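Search this archive Search Advanced
Reading time: 2 minutes

Subject: Re: [manipulation-methods] Wrist-view depth on glossy worktops
Date: 17 October 2022

Dear members of the list,

Thank you to the Lambrechts group for the question quoted here. We answer on behalf of the Ornine project.

> Your June summary reports results on plain laminate and painted wood.
> Have you tested the contact estimator on polished stone? Our own
> depth readings fail there, and we would like to compare methods.
> Jasper Geerts

We have now completed 199 approach trials on polished stone. The estimator does not use depth readings during the final stage of an approach. It follows the edges of the color pattern from one wrist view to the next and derives the height of the gripper from their apparent motion. Veined stone is well suited to this, provided that reflections are masked first.

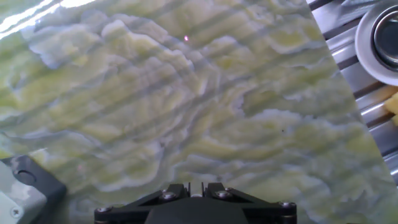
Wrist view over the veined slab, with glare at upper left and the sink at right.

With the mask in use, the height error at the last step had a median of 2 mm. Without it, 65 of the trials ended in an early stop, in most cases when a highlight was tracked as if it were part of the stone. Shadow stripes caused less difficulty than we had expected. Brushed steel remains a problem, and approaches that cross from the counter to a sink should still be treated as unreliable.

The mask was trained on 3,000 labeled views from the Vollano kitchen set. Members who wish to repeat the trials may request the labels and the settings file through Zendport. We would welcome results from other glossy surfaces, in particular dark stone with little visible pattern.

With kind regards,
The Ornine project team

Contact the list owner | Copyright Ornine and contributors | Back to top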